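How a Store Loyalty Card Works

A loyalty card is a card, or a number in a phone app, that a store uses to keep track of what a customer buys. In return the customer receives points. A point is not money. It is a record the store keeps, and the store decides what the record can be traded for.

Casstead is a chain of stores that sells clothes, school supplies and kitchen goods. Its card is called the Batine card. The examples on this page use the Batine rules. Other stores have different rules, so always check.

Earning points

The Batine card gives 1 point for each whole dollar spent. "Whole" matters. If a pair of socks costs $6.75, the card earns 6 points. The 75 cents earns nothing, because the computer drops everything after the decimal point. This is called rounding down.

Some things earn no points at all. Gift cards are one. Sales tax is another. If the receipt shows a price and then a tax, only the price counts.

Where the points are kept

The card does not hold the points. It holds a long number, printed as a bar code. When the cashier scans the bar code, the cash register sends the number to a central computer, along with the total. The computer finds the account that matches and adds the new points to it. If the card is lost, the points are still in the account, and the store can issue a new card with a new number.

Spending points

At Casstead, 2,000 points can be traded for a $10 voucher. A voucher is a slip or code that takes money off a later purchase. The trade is called redeeming.

Suppose a family has 1,534 points. To find how many more they need, subtract:

2,000 - 1,534 = 466

They need 466 more points, so they must spend $466 more. You can also work out what the voucher is worth compared with the spending. The family spends $2,000 and gets $10 back. Ten divided by 2,000 is 0.005, or half a cent for each dollar.
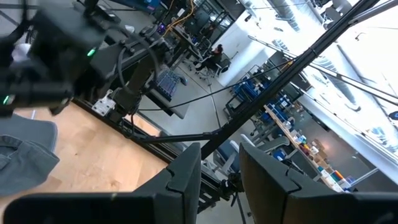

Half a cent is a small amount. A store can afford it, and it also gives shoppers a reason to return to the same place. If a family buys something only to earn points, it spends far more than it gets back. A $20 shirt earns 20 points, and those points are worth 10 cents.

Expiry

Points do not last forever. Batine points expire 6 months after the day they were earned. Points earned in May are gone in November. The computer always uses the oldest points first when a voucher is made.

Partner stores

Two other businesses, Hsu Shoes and Drarka Books, also accept the Batine card. These are called partners. A purchase at a partner adds points to the same account - but vouchers can be used only at Casstead.

What the store learns

Each scan also records what was bought, where and at what time. The store uses this to decide what to stock and which offers to send. An adult must sign up for the card, and should read the privacy notice before doing so.

Words to know

Account: the record of one customer's points.
Expire: to stop being usable after a set time.
Redeem: to trade points for something.
Voucher: a slip or code that lowers the price of a purchase.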